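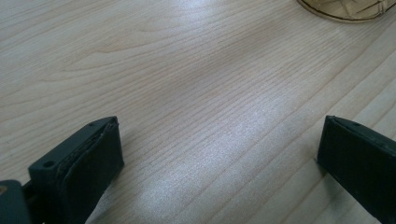

Progress report to the Virk fund, second half of the grant. The Prunddale oral history project has now recorded most of what it said it would record, and a fair bit it didn't. Our application promised interviews with people who worked at the old butter factory. It said very little about what to do when they all wanted to talk about the flood instead. Interviews are done across a table with pale, streaky grain, and the light puts a bright shine across the middle of it, which at least two former vat hands have blamed for losing their train of thought. We have learned to let them find it again in their own time.

The main result first. We have 429 minutes of finished, checked transcript, against a target of 800 by the close of the grant. I know how that looks. The recording itself is well ahead – 2,593 minutes at last tally – and the gap between those two figures is mostly me, a pair of headphones and the word "whatsit", which in Prunddale can mean a churn, a brother-in-law or the federal government.

Talha Mughal has taken over the transcript checking since February and things have sped up noticeably. He reads each draft back to the person who gave the interview, over the phone, and they correct it. They also add to it. One four-page account of the night shift came back as eleven pages and a grievance about overtime. We have decided to keep the additions in a separate file, marked as later comments, so that the library can tell what was said on the day from what was thought of in the bath.

You asked in your last letter whether we had settled on software. We have. We started with Zukari, which was recommended to us by three separate people, none of whom had tried it on anyone over seventy with a dairy vocabulary. It gave us "the mattress was cultured overnight" and a foreman named Kevin who never existed. We have gone back to typing. The unused part of the licence has been refunded and shows as a credit in the attached accounts.
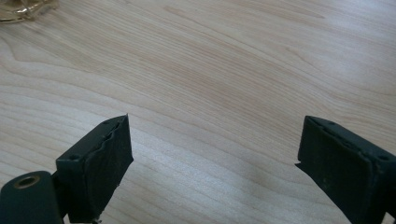

The second change to the budget is the shelving. We had put aside $2,000 for archive boxes and somewhere dry to keep them, and the Flurniter units arrived in March, less one set of brackets. The brackets arrived in May. In between, the payroll ledgers lived in Marit Nygård's spare room, where they were perfectly safe and she was very good about it, though she did mention it. Everything is now on the shelves at the library, labelled and off the floor. We spent the lot, including delivery, and I'd ask you to treat the line as closed.

A few things did not go to plan. The school visit was put off twice, once for weather and once for a swimming carnival that I am told is the same thing. The students had prepared questions, and we would like them to get to ask them, so the visit is now down for next term. The walking map is also behind. We have the route and the text for most of the stops, but there is honest disagreement over where the original loading dock stood. Two families have each given us a spot, on opposite sides of the road, and both have photographs. For the moment the draft map says "near here" and has a rather large dot.

On the good side, we have been lent a box of pay slips, a cream-grading certificate and a set of minutes from the social club, which appears to have argued about the price of lamingtons for most of a decade. The minutes will be scanned and returned. If the fund is agreeable, I would like to move the small amount left in the travel line across to scanning. Most of our interviewees live within walking distance and the ones who don't prefer to be rung.

For the rest of the grant we plan to finish the transcripts, get the map to the printer and hold a listening afternoon at the library with short clips and a cuppa. Marit is choosing the clips. She has been asked to include something about butter.

Receipts and the full interview list are attached. Please let me know about the travel line by the end of the month if you can, as the scanning bureau wants a deposit.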